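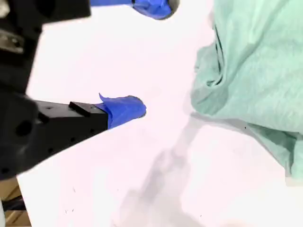
What Is an Opera?

An opera is a play in which the actors sing their words. Musicians play along with them from start to finish. Some operas tell funny stories, and others are sad or frightening. Many are based on old tales about gods, kings or magic.

Who makes an opera?

The person who writes the music is called the composer. The words are written by a librettist, and the book of words is called the libretto. This is an Italian word that means "little book." The first operas were performed in Italy more than 400 years ago, and so a great many opera words are Italian.

The musicians usually sit in a low space in front of the stage, called the pit. The conductor stands where both the singers and the players can see the beat. 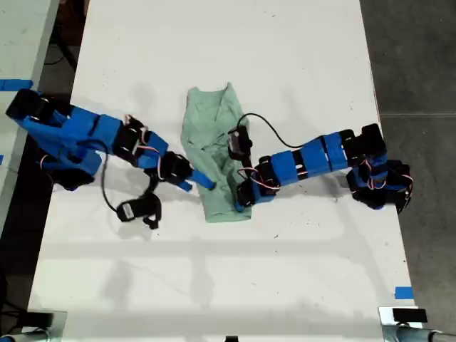

High voices and low voices

Opera singers are grouped by how high or low they sing. A soprano has the highest female voice. A mezzo-soprano is a little lower, and a contralto is lower still. Among men, a tenor sings high, a baritone sings in the middle and a bass sings the lowest notes. A large group singing together is called a chorus.

Most opera singers do not use a microphone. They train for years so that their voices can be heard over the orchestra – even from the back row. The Stultitz Opera House has 1199 seats, and a singer on its stage must reach every one of them.

Songs and stories

A song for one singer is called an aria. During an aria, the story often slows down while a character tells us how he or she feels. Between arias there may be recitative (say "ress-it-uh-TEEV"), which is singing that sounds more like talking and moves the story along.
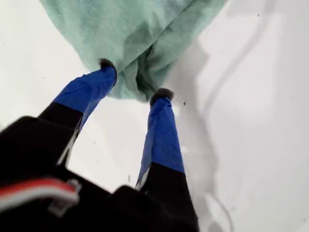 Long operas are divided into parts called acts. There is often a break between acts, called an intermission, when the audience may stand up and walk around.

What if the opera is in another language?

Many theaters show the words in English on a screen above the stage. These are called surtitles or supertitles. It also helps to read the story before the opera begins.

Visiting with your school

The Stultitz Opera House offers a short opera for children ages 7 and up each February. School groups may have up to 33 students. Teachers may ask for places at the Education Office, Room 204.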